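Section 4. Setting a place and clearing it

This section covers the dining table and the side table in the Ngui flat. It replaces the loose sheet headed "Meals" and should be kept with the rest of the house manual. Last revised 9/15/08 by Prasetyo Goh.

4.1 Before you start

The dining table has a marbled top on a dark wooden base. The top marks easily - lemon, vinegar and hot pans are the usual causes. The side table is plain grey and takes more wear, so use it for anything that may drip.

Items for one place:
Plate, steel, small
Fork
Spoon
Mug
Placemat (evening meal only)

CAUTION: Do not drag the dining table. Lift it at both ends. The legs have no pads and will scratch the tiles.

4.2 Laying the table

1. Wipe the marbled top with a damp cloth and dry it straight away. Use the Astex cleaner once a week at most, one capful to a bowl of warm water.
2. Put the plate down a hand's width in from the edge.
3. Lay the fork and the spoon to the right of the plate. Knives stay in the drawer unless the meal calls for them.
4. Bring the mug last, once the drink is ready to pour. Mugs hold 400 ml to the brim. Fill to two fingers below.
5. Put any lidded container with leftovers or fruit behind the plate, where it can be reached without leaning over the food.

NOTE: The plates dent if they are stacked with the heavy bowls. Keep them on the Gekent rack, upright.

4.3 Clearing

1. Scrape the plate into the food bin.
2. Move the mug to the side table first. It is the item most often knocked over.
3. Put the fork and spoon on the plate and carry them together to the sink.
4. Close the plastic container and return it to the fridge. Leave it out if it holds only dry biscuits.
5. Wipe both tables and check the floor under them for crumbs.
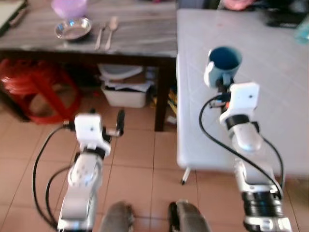 Mugs are kept apart from the steel things at every stage, including on the drying rack, as the glaze chips when it meets a fork. Carry one at a time. The light blue one is darker inside, and tea stains hardly show against that colour, so rub round the inside with a soft sponge even when it looks clean. Plate and cutlery can wait on the marbled top while the mugs are dealt with, as long as no sauce has run underneath.

CAUTION: Never put a wet mug straight on the marbled top. Use a coaster or the side table.

4.4 Replacements

Plates and cutlery are from the Plurnevance range. The plate is item 74, the fork and spoon set is item 93. Order singly, not by the box. Spare coasters are in the hall cupboard, second shelf, behind the light bulbs.

For stains that will not lift, see section 6.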